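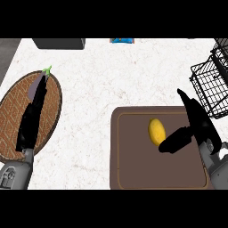 手つきを写す台所
遠隔操作でロボットに仕事を教える人たち

金曜日の午後、クレルカーノ(Clerkano)の操作室に入って最初に聞こえたのは、椅子の軋む音だった。操縦者のベリル・カプランさんが、両手にコントローラーを握ったまま、座面の上で少しずつ腰の位置をずらしている。目はモニターから離れない。右手をほんの少し手前に引き、止め、また引く。画面の中の腕が同じだけ動いて、同じだけ止まる。

「いま話しかけても大丈夫ですよ。口は空いてますから」

そう言われても、こちらのほうが息を詰めてしまう。肩が上がっているのを見られて笑われた。初めて来た人はみんなそうなるらしい。

クレルカーノが取り組んでいるのは、台所仕事をする双腕ロボットの学習だ。プロジェクト名はジリヴェント(Jillivent)。人間が遠隔操作で腕を動かし、つかむ、運ぶ、置くといった動作をひとつずつ記録して、その記録を手本としてロボットに学ばせる。練習の大半は物理シミュレーションの中につくった台所で行われていて、実機のある部屋は廊下の反対側にある。

取材前の私は、ロボットに仕事を教えるというと、座標を打ち込んだり条件分岐を書いたりする姿を思い浮かべていた。ところが操作室にあるのは、もっとずっと身体的な仕事だった。手首の角度をどうするか。どの指から先に当てるか。迷ったときに一度引くのか、そのまま行くのか。台所に立つ人なら一日に何十回もやっていて、言葉にしたことなど一度もない判断が、そっくりそのまま教材になる。これが面白くないわけがない!

手本は「うまい」だけでは足りない

カプランさんがこの仕事に就いたのは3年前で、前職は歯科技工士だったという。細かい作業には自信があった。最初の週に録った手本を、いまでも研修で新人に見せているそうだ。

「速いんです。速くて、きれい。で、学習に使うと全然だめ。つかむ直前の、近づいていくところをほとんど飛ばしてるんですよね。私の頭の中では、もうつかんだことになってるから」

人間は見た瞬間に結果を先取りしてしまう。だが手本を見て学ぶ側には、先取りの中身が伝わらない。どこから近づき、どのあたりで減速し、何を見て指を閉じたのか。そこが薄い手本ばかりだと、ロボットは対象の手前で腕を振り下ろすような、妙に思い切りのいい動きを覚えてしまう。

一方で、丁寧すぎるのも困る。データの検査を受け持つハティジェ・ウイサルさんによれば、慎重な操縦者ほど途中で長く止まる癖がつきやすい。その停止まで学習されると、ロボットは何もない空中で考え込むようになる。

「かわいいんですけどね、考え込んでるところは」とウイサルさん。「でも夕飯ができません」

ウイサルさんの机には、検査の基準を書いた紙が貼ってある。見せてもらうと、項目は思ったより少なかった。途中で物を落とした手本は捨てるのかと聞くと、場合による、という返事だった。落としかけて持ち直した手本には、持ち直し方が入っている。そういう記録は別のフォルダーに取り分けておくのだそうで、フォルダー名は「お宝」になっていた。この秋までにたまった採用済みの手本は2273本。そのうちお宝はまだ86本しかない。狙って失敗してもらうとわざとらしくなるので、増やすのが難しいという。

両手があるということ

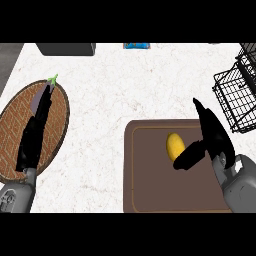
双腕の操縦は、片腕の操縦を足し算したものとはまるで違う。私も練習用の席に座らせてもらい、それを思い知った。右に集中すると左がお留守になる。左を気にした途端、右の指先がふらふらと流れる。シミュレーションの台所では、左の編んだマットにナス、右のまな板に黄色いレモンらしき果実があり、それぞれに一本ずつ腕が伸びている。ナスのほうは長さに沿って指がかぶさる形で、見えるのはヘタの側ばかり。丸みのある果実には、右下から指先が寄っていく。同じ黒いグリッパーなのに、相手の形で構えがこうも変わるのかと、席に着いたまましばらく見とれてしまった。

「いま、左手のこと忘れてましたよね」

後ろからカプランさんの声がした。忘れていました。

上達の道筋を教えてくれたのは、操縦者の訓練を組み立てているエウラベナ・アカーさんだ。アカーさんはもともとピアノを教えていた人で、練習の組み方にその経験がはっきり出ている。まず片手ずつ。次に、片方を止めたままもう片方だけを動かす。動かす練習よりも、この「止めておく」練習に時間をかける。止まっているはずの手は、じつによく動くのだそうだ。

「ピアノでも、弾いていないほうの手に力が入る生徒さんがいるでしょう。あれと同じことが画面に出ます。しかも記録されます」

記録される、のところでアカーさんは少し声を低くした。操縦者の緊張や癖が、そのまま手本の一部になる。だから休憩の取り方にもうるさい。肩が固まってきたと思ったら、本人の申告を待たずに席を立たせる。私も立たされた。

アカーさんの練習にはもうひとつ、目の配り方の課題がある。真上に近い視点で台全体を見ていると、物どうしの間隔はよくわかるのに、高さがつかみにくい。指がまな板からどれだけ浮いているのか、最初のうちは見当もつかない。慣れた人は影や重なり方を読み、手首側のカメラに切り替え、また全体に戻る。その切り替えのリズムが人によって違い、カプランさんはせわしなく、別の班の操縦者はほとんど切り替えない。どちらの手本もちゃんと役に立つというから奥が深い。

台所をずらす人

シミュレーションの利点は、同じ台所を好きなだけやり直せることにある。そしてもうひとつ、好きなだけ少しずつ変えられることだ。それを担当するギュヴェン・ウシュクさんの仕事ぶりは、見ていて飽きない。マットをひねる。かごをずらす。天板の模様を替える。照明を傾ける。キーを叩くたびに、画面の台所が知らない家の台所になっていく。

「人の家って、どこも違うじゃないですか。醤油の置き場所ひとつとっても。だから手本のほうにも、いろんな家を混ぜておきたいんです」

ウシュクさんは友人の家に呼ばれると、つい台所を眺めてしまうそうだ。まな板はどこに立てているか。流しの横に何が出しっぱなしになっているか。そこで見かけた配置が、翌週にはシミュレーションに登場する。友人には言っていないという。書いてしまったが、よかっただろうか。

もっとも、変えればいいというものでもない。見た目を派手に揺さぶりすぎると、操縦者のほうが疲れてしまう。紫に光る天板の上でずっと作業した日のことを、カプランさんはまだ根に持っていた。

シミュレーションで身につけた動きを実機に移すと、やはりずれは出る。野菜は一本ずつ硬さも曲がり方も違うし、表面の滑りやすさは計算どおりにいかない。そこで実機の部屋では、シミュレーションで学んだモデルに追加の手本を見せて調整する。腕と把持部の整備は、アクヨル(Akyol)という小さな工房が受け持っている。私が廊下を渡ったときは、ちょうど指先の当て材を交換しているところだった。摩耗した当て材を触らせてもらうと、角のところがすっかり丸くなっていた。

教わる側から見えること

ジリヴェントを率いるペリハン・エルデムさんに、いちばん聞きたかったことを聞いた。人間の手本をまねた先に、ロボットは人間より上手になるのか。

エルデムさんは少し考えてから、質問とは別のところから話し始めた。

「同じ野菜をつかむのでも、5人に頼めば5人とも違います。ヘタの近くを持つ人、真ん中を持つ人。どれが正解かは、次に何をするかで変わる。私はこの仕事を始めてから、自分がどうやって物を持っているか、ようやく気にするようになりました」

モデルは、混ざり合った手本の中から、ときどき誰のものでもない持ち方をするという。カプランさんの近づき方で寄っていき、別の操縦者の角度で指を閉じる。検査のウイサルさんはそれを見ると、これは誰と誰だな、とわかるらしい。本人たちを呼んで見せると、たいてい「私はこんなことしない」と言い張るのだそうだ。

次の課題は、両腕が同じ物に関わる作業だ。片方で押さえて、もう片方で動かす。袋を開ける、瓶の蓋を回す、布巾を絞る。グルモウ(Grumow)と名づけた新しい操作装置の試作も進んでいて、11月には操縦者の手元に力の感触を返せるようにしたいという。いまのコントローラーでは、つかんだ手応えが手に伝わらない。操縦者は目だけを頼りに、どのくらい締めたかを判断している。

試作機の握りには、アカーさんの字で「もう少し細く」と書いた付箋が2枚、重ねて貼ってあった。片方はかなり日焼けしている。

帰りがけに操作室をのぞくと、カプランさんはまだ席にいた。さっきより椅子が静かだ。右の腕がゆっくり寄っていき、途中で一度だけ減速して、また進む。私は今度も息を詰めて、扉のところに立っていた。

その晩、自宅の台所でナスを一本つかんだ。私は真ん中を持つ人だった。左手はやっぱり、流しの縁に置いたまま忘れていた。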